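Home Beauty Hair Travel Reviews About Contact

Do You Really Need a $64 Scalp Serum?

20/01/2019

I have been suspicious of scalp care ever since it became a thing. For years a scalp was the bit under your hair and you washed it. Now it needs a scrub, a tonic, a mask and, if the woman at the Kellel counter is to be believed, an overnight serum that costs $64 for a bottle the length of my finger.

I bought it in November. I'm not proud. My hair had been shedding since the summer and I was reading labels at midnight, so I was exactly the customer they had in mind.

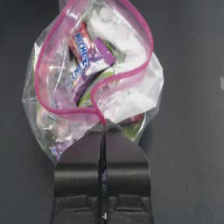
Photo: author's own

The box says "visibly fuller hair in 60 days" with a little star next to it. Follow the star to the bottom of the leaflet and you find it was a survey. People were asked if they agreed their hair looked fuller. I would probably agree too if I had just spent that much!

I used it every night for the full 60 days. It smells like a cough drop and it leaves the roots stiff, so I was washing my hair more often than before — and then buying more shampoo, funnily enough. The shedding slowed down around week five. Was that the serum? I had also quit bleaching and finally got rid of the tight ponytail I wear to work, so I can't say, and I don't think Kellel can either.
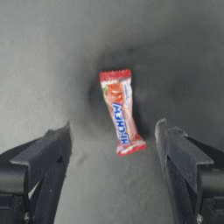 The dropper is the other thing. It never fills more than halfway, and half of what you get runs down your forehead. My old Nolard tonic had a plain nozzle, cost a fraction of the price and did the same amount of nothing without getting in my eyebrows.

I'll finish the bottle because I paid for it. I won't be buying the matching scrub, which I have now been emailed about more times than I'd like. If you're losing a lot of hair, go and ask a doctor before you ask a beauty counter.

3 comments

mossyfringe: Same with the dropper!! Ended up tipping mine into an old spray bottle.

Dee_in_curls: It worked for me, but I was three months postpartum so it was probably growing back anyway.

hallwaymirror: Is the Nolard one still sold? Can't find it anywhere near me.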